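Search the notebook
Search

28 February 2021

Newsletter and video posts, what we tried and what to do next.

Spent the morning pulling the share figures for everything we put out since September. 17 posts on the Trisosik blog, most of them cross-posted, four with a short video. Ivana Figueroa did the export and I tidied the columns. Sheet is in the shared folder under Sestwood, second tab. The first tab is the old one with the double-counted shares, please don't use it.

Main result: one post accounts for most of the reach. The "what a knot has to hold" piece passed 4,000 shares. The next best got to 1,000 and the rest are well below 300. I expected a slope and got a cliff. Taking the top one out of the average makes the whole autumn look flat, so from now on I will quote the median in the monthly note and list the top post separately.

What the big one had going for it, as far as I can tell:

The headline was a plain statement. We had a question version as well and it was dropped on the day for length. I can't claim the headline did it, as the question version never ran.

It went out early in the morning, before the Nalta newsletter picked it up. Their link shows as a clear second bump in the hourly chart. The first bump was already there by then, so they helped but did not start it.

It was short. Ivana cut the middle section by half and moved the one useful paragraph to the top. I grumbled at the time. She was right.

The comments were mostly people tagging a colleague. Very few were talking to us. Worth remembering when we write the closing line of a post, because "tell us what you think" got next to no replies in any of them.

Things that did not work. The countdown list did badly in both places. The long interview was read to the end by a decent share of those who opened it, but hardly anyone passed it on. I would still run it again – it brought in two enquiries, and the sheet has no column for that. Adding one.

Video: all four clips lost half their viewers before the title card had cleared. Title card goes. Start on the action and put the name in the corner. Captions burned in, as the auto captions mangled every technical word we used.

Headline test for next month. Lu has a split tool that shows two headlines to readers at random and keeps whichever is clicked more. I set it up on the test page this afternoon. Notes for whoever uses it next:
– it needs both headlines entered before the post is scheduled, and it will not accept the second one afterwards
– the preview always shows version A, even when B is live
– it counts clicks only. Shares have to be matched by hand from the export
– clear the cache before deciding it is broken (I lost most of an hour to this)

Plan is to run it on six posts with nothing else changed: same time of day, same length of intro, same account posting first. If we change the picture as well we will learn nothing about the headline. Ivana wants to try different lead pictures and I have asked her to hold that for the round after.

Open questions. Do shares from the closed groups get counted at all? The export has a row marked "other" that moves in step with the main one, only smaller, and I don't trust it. Also whether the big post would do the same again if rerun in a year. I'd like to find out. Reposting it unchanged feels lazy, so it may need a new first paragraph.

To do: send Nalta a thank-you and ask what their click figure was. Rename the tabs. Write the two headlines for the first test post and get Ivana to write two without seeing mine.

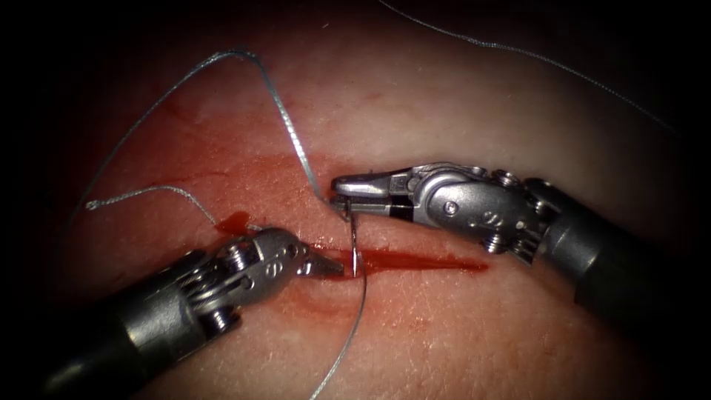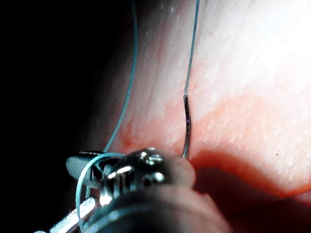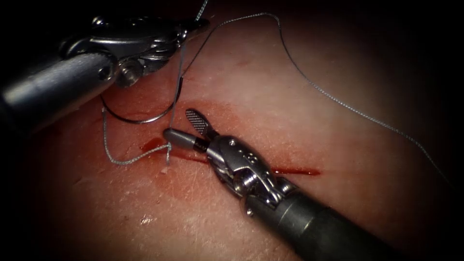
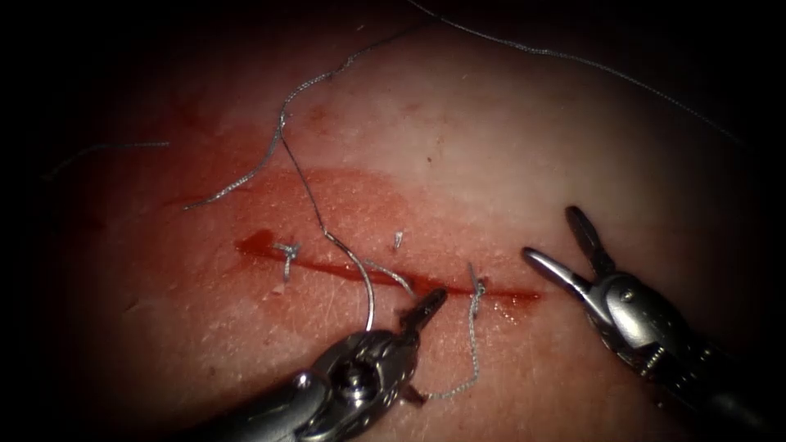

Suturing series. Last picture: practice pad with three sutures in.

Contact the Trisosik web desk | © 2021 Trisosik | Back to top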